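Student Robotics Forum > Clubs and Competitions > Build Logs

Wesbridge sorting challenge: two arms, coloured blocks, dropping too many
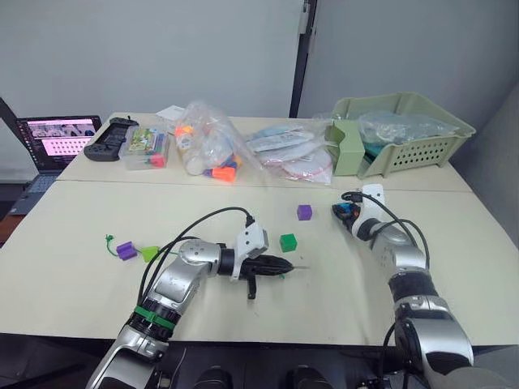

Post 1
katsaros_bench
March 2021

We are a college club entering the sorting round at Wesbridge in April. The task is to pick up small coloured pieces from the table and put each one where it belongs. Both arms can be used. You lose points for every drop and there is a time limit of 190 seconds.

The purple and green cubes are fine on most runs. The trouble is the flatter bits, mainly the triangle and the purple rectangular block with the cord. The left arm closes on them and they either tip over or slide away along the table.

What we have tried so far:

Slower closing speed. Helped a bit with the cubes, made no difference to the triangle.
Coming in lower. The fingers touched the table and the arm stopped with a force error.
Approaching from the side. Works when the piece is facing the right way and fails when it isn't.

Code is our own on top of the Pridar library. Any ideas welcome. We have the room for two sessions a week so we can't test everything.

Post 2
dridel_user

What are the fingers tipped with? We had the same thing last year on the Dridel kit. Bare plastic tips are hopeless on anything flat. We stuck thin rubber on ours and the drops went right down.

Post 3
katsaros_bench

Bare at the moment. I need to check whether the rules let us add anything.

Post 4
mossy_gate

They do. Anything you fix to the gripper is allowed as long as it stays on for the whole run and doesn't leave a mark on the pieces. It's in the section on end tools, near the back.

I would look at the table before buying rubber though. You've got two sections pushed together with a join running across. If one is even slightly higher than the other, your height will be right on one side and wrong on the other. That would give you the force error when you come in low.

Post 5
dridel_user

I don't agree. The pieces are all on the front section in the picture, so the join shouldn't matter unless they are reaching over it. Sort the grip out first.

Post 6
mossy_gate

It matters if they calibrated on the back one. A lot of people touch off wherever there is space and then never do it again. Checking takes a few minutes with a ruler and costs nothing.

Post 7
katsaros_bench

We did calibrate near the join, so I will measure both sides next session.

Post 8
pin_and_pulley

Mentor for a school team here. Two things.

First, the cord. If the block and the triangle are joined together then you can't treat them as separate pieces. Lift one and the other drags or swings. Is that toy part of the official set?

Second, why are both arms doing the same job? Let one hold and the other pick. With the cord piece especially, one arm can steady the block while the other lifts.

Post 9
katsaros_bench

The cord toy isn't in the set. We put it in as practice because the organisers say there will be one unknown item. We have been using it in every run.

On the arms, we split the table down the middle, left arm takes left, right arm takes right. It was the simplest way to stop them hitting each other.

Post 10
dridel_user

Then take the cord toy out until the basic pieces work. You are mixing an easy problem with a hard one and your drop count means nothing.

Post 11
pin_and_pulley

I'd leave it in but log it separately. If they only bring it back the week before, they will have no time to fix anything. Our team did that and scored zero on the unknown item.

Post 12
dridel_user

Fair enough if they log it. I still think it wastes bench time.

Post 13
quietservo

Does the left gripper cable pull when the wrist turns? It makes a wide loop up from the arm and into the bracket. Ours was like that and at some angles it tugged enough to shift the tips by roughly 3 mm. No good at all on a thin piece. We tied it further back and left just enough slack for a full turn.

Post 14
katsaros_bench

I hadn't thought of that. I'll turn the wrist through its full range by hand with the power off and watch the cable.

Post 15
katsaros_bench

Update after a session. The back section is higher by 2 mm, so mossy_gate was right about that. We packed the legs on the front one and calibrated again, this time where the pieces go. No force errors since.

The cable did pull at one end of the wrist travel. Tied back now.

Out of 12 tries on the triangle we got 7, up from hardly any. Still bare tips. Rubber is ordered.

Post 16
dridel_user

Good. Try the rubber on one gripper only to begin with so you can compare.

Post 17
mossy_gate

Take a long ruler to Wesbridge. Their tables are joined as well, and you get a short setup slot before your run when you're allowed to calibrate.

Post 18
katsaros_bench

Will do. I'll post the rubber results when we have them. Holding with one arm and picking with the other will have to wait until the single picks are steady.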